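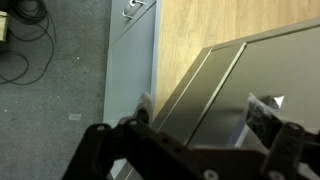 Cliltstead Tramway

The Cliltstead Tramway is a light rail line in the city of Cliltstead, running from Buneo in the north to Stundton in the south by way of the city center. Opened October 2007. Owned by the city through a company set up for the job, Cliltstead Tramway Company, and run day to day by Ugwu Transit under contract. Carries mostly commuters and students. One line, one branch, one depot.

Not to be confused with the old Cliltstead street railway, which was horse drawn at first, later electric, and closed long before the present line was thought of. Some of the route overlaps (see Route).

Background

The old streetcars were taken off and replaced with buses, as in most cities of this size. Tracks on Market Street were paved over, not pulled up, which caused trouble later. By the time of the first modern study the buses on the north corridor were full at peak hours and slow, mainly due to the single bridge into downtown.

Three schemes were looked at. A busway on the same alignment, cheapest. A commuter train using the freight tracks east of the river, which missed most of the places people wanted to go. And the tramway. The busway was the favorite for a while and even got as far as drawings, then the state changed its matching rules so that rail on its own right of way drew a larger share. The tramway scheme was picked the following spring.

The company

Cliltstead Tramway Company was formed as a special company under state law, with all shares held by the city. It can borrow, sign contracts and own land within 400 feet of the line, but can't set fares without a council vote. Board of seven members, five named by the city and two by the county. The county seats were a condition of letting the line go past the city limit at Stundton.

The company has very few staff of its own. Drivers, inspectors and track crews all work for Ugwu Transit, which won the first operating contract and has kept it at each renewal. The vehicles belong to the company. The depot building is leased to the operator, though the land under it is city land, and this arrangment has been argued over more than once.

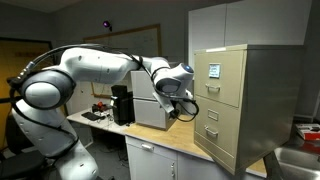

Under the contract Ugwu Transit is paid a fixed sum per mile run, less deductions for late or missing trips. Fare money goes to the company, not the operator. An earlier draft had the operator keeping the fares and taking the risk, but only one bidder would sign it and the draft was dropped.

Construction

Work started at the Buneo end, where the line uses an old railroad bed and there was little to move. Went quickly. Downtown did not. The buried streetcar rails on Market Street had to be cut out in short lengths, and a brick storm drain that was on none of the plans turned up under the corner of Market and Second. Utility moves alone took up most of a year. Shopkeepers on the east side of the street were paid for lost trade, those on the west side at first were not, later settled.

The river crossing is a new bridge just upstream of the road bridge. Steel, double track, with a footpath on the downstream side. The footpath was added late, after the deck was already designed, and is narrower than the city's own standard.

Test running began in April, with no passengers, between Buneo and the depot only. Full length testing came over the summer.

Route

Starts at Buneo, next to the bus station. Side platform. Runs south on the old railroad bed, fenced, with gates at the four road crossings. Passes the hospital, then the fairgrounds (stop used only on event days in the early years, now all day).

Crosses the river. After the bridge the tracks come into the street and follow Market Street through downtown, mixed with traffic for six blocks, which is the slowest part of the line. Cars turning left are the usual cause of delay. A ban on left turns at Second and Fourth was brought in and helped some.

South of downtown the line gets its own lane again, in the middle of the parkway, to Stundton. The branch leaves at College Avenue and goes two stops west to the campus. Branch is single track. Trams on it run from the main line at peak, otherwise as a shuttle.

Rolling stock

Low floor cars, three sections, built in two batches. Same body, different motors. The second batch can't be coupled to the first in regular service, only for towing. Each car has 75 seats. Air conditioning in all of them, it was left off the first order and then put back before any car was delivered.

Livery is dark green with a cream band. The first batch came with the company name on the side, since painted out and replaced with just the word Tramway.

Power is from overhead wire the whole way. Battery running through Market Street was studied, on account of the old storefronts, and turned down on cost.

Depot

One depot, just south of the bridge on the site of a former lumber yard. Holds all the cars, with room for a few more. Wash track, wheel lathe, paint shop. The control room is upstairs and looks out over the yard. Heavy overhauls were sent out of state at first but are now done here, aside from motor rewinds.

Service and fares

Trams run every eight minutes at peak and every 15 the rest of the day. Last departure from Stundton is shortly after midnight. No overnight service, a night bus covers the same stops.

Flat fare, paid before boarding at machines on the platform. Tickets are good on city buses too, with a transfer. Inspectors ride at random, and the fine for no ticket is $96. It was $50 when the line opened. Children under six free. Students at the college ride on their ID card, the college pays a yearly sum to cover it.

Bikes are allowed outside peak hours, in the middle section only.

Ridership

Was below forecast in the first year, above it by the third. The forecast had assumed most riders would come from the Stundton end, where large parking lots were built. In fact the Buneo end has always been busier and the Stundton lots were never full, part of one is now a farmers market. Campus branch is busy in term and close to empty in summer.

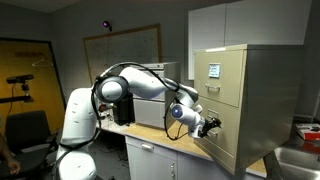
Incidents

A tram left the rails at low speed at the College Avenue junction in the second winter. Ice in the points. No one badly hurt, and point heaters were fitted afterwords at all junctions. There have been a number of collisions with cars on Market Street, mostly minor.

Proposed extensions

North from Buneo to the airport. Studied twice, not funded. A second track on the campus branch has been approved in principle, and land for it is being held by the company. A loop through the east side, using part of the freight line, is in the long range plan with no date given.

See also

Cliltstead street railway
Ugwu Transit
Buneo bus station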